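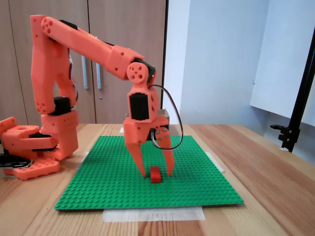
Week 6: Can it tidy up yet?

Reading for Wednesday: Agarwal's handout on grasping, pages 18 to 24. Skip the math if you must. Most of you will.

The chore we keep coming back to is picking up a toy brick. A toddler can do it, usually when you'd prefer they didn't. For an arm with two fingers, the job splits into finding the brick, getting a finger down on either side of it, closing, and lifting without taking the baseplate along. Tape on the plate helps with the last part. Your living room floor is not taped down.

Points to argue about:

- Lumcombe tried 116 picks with one brick on a clear plate. What would you want to know before calling that tidying?
- A brick pressed onto studs holds on. A sock doesn't. Which is harder, and for whom?
- Shop floors get robots sooner than kitchens do. Parts turn up in the same spot every time. Forks have never agreed to this.

Homework: choose one chore you dislike and write out every step, down to the fingers. One page. "Put away dishes" is a title. Hand it to Chukwuemeka Tijani in room 212.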